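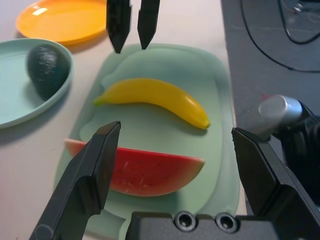 Slide 1: Hello, and what we've been up to

Wait for the lights. Say thanks to Sinéad Scanlon for the room and the extension leads.

We build in a shared workshop. Our robot has two arms, a gripper on each, and a name: Bevon. I look after the arms, Hortensia Domínguez does the software, and we both do the swearing. Tonight is all about the fruit job, which I love far more than a grown adult should!

Slide 2: Why toy fruit?

Because it's hard in all the right ways. A banana is curved, so it matters where you pinch it. The avocado wants to roll. The watermelon slice has a flat face and a thin edge, and it can stand up or lie down, so the arm has to cope with both.

And everyone who walks past gets it at once. Try that with a pile of brackets.

Slide 3: How we lay it out

Three round plates in a row at the back — pink, green, yellow. Tray of fruit in front, nearer the robot. The job is one fruit to each plate, and whoever is running it picks which goes where.

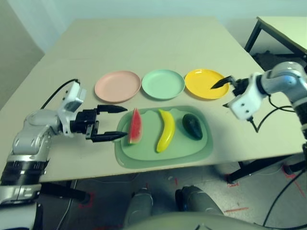

We started with the tray much further forward and the elbows hated it. Move it back a hand's width and suddenly both arms have room to come in from the side. Cheapest fix of the whole build. (Pause here, people usually have a question about reach.)

Slide 4: Fingers

Pass the spare finger round. Get it back this time!

Pointed tips were Hortensia's idea. I wanted big flat pads, and they were lovely on the banana and hopeless at getting under the melon rind. The tips went through 12 versions. Version four snapped in February and I still have both halves in a tin.

Slide 5: Numbers

203 tries logged so far, and more than 100 of them ended with the fruit on the right plate. Most of the misses are the avocado. Say this cheerfully, it's a good result for us.

Slide 6: Still to do

Cable runs. They hang in loops and I want them clipped along the arm, with enough slack left at the wrist for a full turn.

Getting the two arms to take turns over the plates without one of them sulking.

Hand over to Hortensia for the software half. She needs the other laptop and the short lead.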